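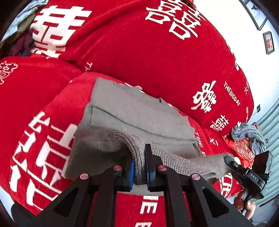
Osamu Tanabe wrote back on the last report that ribbed cuffs and hems tell us more about a gripper than any block or cup does, and that we should stop spending hours on rigid parts. I agree with him on the cloth. I am less sure it tells us which gripper to buy.

Progress since November. We have 177 usable takes on knitwear, all two-handed, against a plan of 800. The shortfall is mine. I threw out every take where one hand did the work and the other just came along, and there were a lot of them.

The Vodwood pads hold fine knit well enough when the cloth is bunched. On a single flat layer I would not promise anything yet. Sunach says in its quote that its softer pad fixes this. We asked for test data and got a brochure.
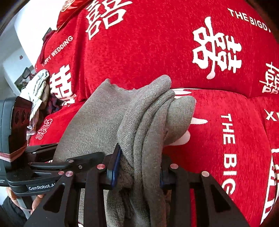 Thick folds also hide part of the pad, so the slip score we get from the wrist camera is partly a guess. Shih-chieh Yuen rescored 40 takes by hand and disagreed with the software on more of them than I like. Until that is sorted out I would treat any ranking of the two pads as unproven, mine included.

Spending stands at $1,448 on pads and cables. The Kuller controller has not been opened, and I would send it back unless somebody can say what it does that the present one doesn't.

Next period: single layers only, same operators, pads swapped halfway through. I am not asking for more money until those results are in.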